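Ridton Marmalade Swap - Frequently Asked Questions

Last updated 16 Jun 2024

What is the swap?
You bring jars of marmalade you made, you go home with jars other people made. We've been at it for 10 years and I still get a little giddy when the tables fill up!

Where does it happen?
In the side hall of the Zamora Building, on the corner across from the post office. Use the Idendale Road door, as the front one is locked on weekends.

Do I have to be a good cook?
Not at all. If your marmalade set and you'd eat it on your own toast, bring it. Runny is fine too (so good over ice cream) - just write "soft set" on the label so people know what they're getting.

How many jars can I bring?
Up to 10 per household. You get one token for each jar, and each token is good for one jar off the tables. Half-pint jars only, please, so the trade stays even.

What has to be on the label?
The kind of fruit, the month and year you made it, and your first name. If you added nuts, liquor or ginger, put that on too. Loretta Yazzie has spare labels at the door, and a pen that works.

Can I reuse jars?
Jars yes, flat lids no. The sealing compound on a flat lid is meant for one use. Screw bands are fine as long as they aren't rusty.

Does it have to be orange marmalade?
Any citrus counts! Last time we had grapefruit, lemon and lime, kumquat, and a blood orange with cardamom that was gone in minutes. Jams and jellies are lovely but they have their own swap in the fall.

Which oranges should I use?
Seville oranges if you can find them, which around here means a few weeks in winter. The rest of the year I use navels or Valencias and swap in lemons for part of the weight, which brings back some of the bitterness and helps with the set. Pick fruit that feels heavy for its size. Scrub it in warm water before you cut, especially if it's been waxed.

How should I keep the fruit until I'm ready to cook?
A bowl on the counter is fine for a few days. Past that, move the oranges to the fridge, and check underneath for soft spots, because one bad one will spoil its neighbors.
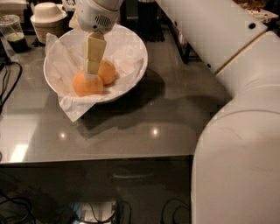 Oranges in a white bowl lined with tissue paper.

My marmalade never sets. Help?
Try soaking the pips and pith in a muslin bag overnight, then squeeze that bag hard into the pan. All that slippery stuff is pectin and you want every bit of it. Fitzgerald Abernathy runs a beginners' table at each swap and loves this question.

Is there a fee?
$3 at the door, kids free. It pays for the hall and the toast. Yes, there's toast!

Can I come without any jars?
Please do. You can taste everything on the sample table and copy out recipes from the binder - we're up to 76 of them.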